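Breakfast on one tray – speaker notes
Wael Cherkaoui
Housekeeping and small kitchens day, Broltley, October 7, 2018

Slot is 26 minutes with questions. Start even if people are still getting coffee.

Slide 1. Title
Say who I am and that I set up breakfast rooms for small guesthouses. Most of them have between one and three people working the morning. Mistau has 14 rooms, Fliseo has 13. Saxena is bigger but runs breakfast the same way.
The talk is on the table the toast comes from. Coffee is Sunday afternoon's talk, eggs are not mine either.

Slide 2. Where the mornings went wrong
Mistau in February. Toast was made in the kitchen and carried out. By the time it got to the far tables it was cold, and guests sent it back or left it. We kept a tally for one week and 74 slices came back whole or nearly whole.
Pause here. People usually want to say what happens at their place. Take two comments, no more.

Slide 3. Moving the toaster out
We put the toaster on its own table in the breakfast room. Things to mention:
Plug first. Pick the wall outlet and then the table, never the other way around. An extension cord across the floor is a trip hazard and the inspector will write it up.
Cord runs off the back, away from where hands go.
Two slots is enough for a room this size. The four-slot one at Saxena was half empty every morning and took up the space where the plates should have been.
Nothing overhead. No shelf, no curtain.

Slide 4. The basic layout
Keep this one up while I talk through the next part. Tray, plate, bread, toaster. That is the whole kit for one person. Jam and butter go on the guest's own table, so knives stay there too and crumbs stay out of the jam.
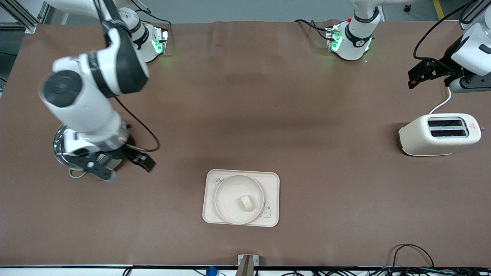

Tray, plate, bread and a two-slot toaster on a brown tabletop.

Point out how much bare table is left. People fill a table because it is there. At Fliseo we found a fruit bowl, a stack of newspapers and a vase on the toast table by the second week, and guests were putting their plates down on the newspapers. Leave the space open so somebody can set down a tray with both hands.

Slide 5. Covering the table
Plain and matte, one color. A mid brown hides crumbs between wipes, white shows every one. A shiny cover shows streaks.
Smooth it flat before the plates go on. Small wrinkles are fine, a ridge under a plate is not.
Wipe at the halfway point of service and again at the end. Unplug the toaster before emptying the crumb tray – I still see people skip this.

Slide 6. Bread
Slice it the same morning. Test one slice in the toaster first. If it has to be pushed down it is too thick.
Put out a little at a time and refill. Covered basket on the side table, tongs in it.

Slide 7. What it cost Mistau
One table, one toaster, one cover. They already owned the trays. Returned toast stopped being something the staff talked about. I don't have a second tally, say so if asked.

Questions
Likely ones: gluten-free bread (separate toaster, separate table, labeled), children (table against the wall, adult does the toasting), noise (no complaints so far).
Handout is by the door. Leave the layout slide up until the next speaker needs the screen.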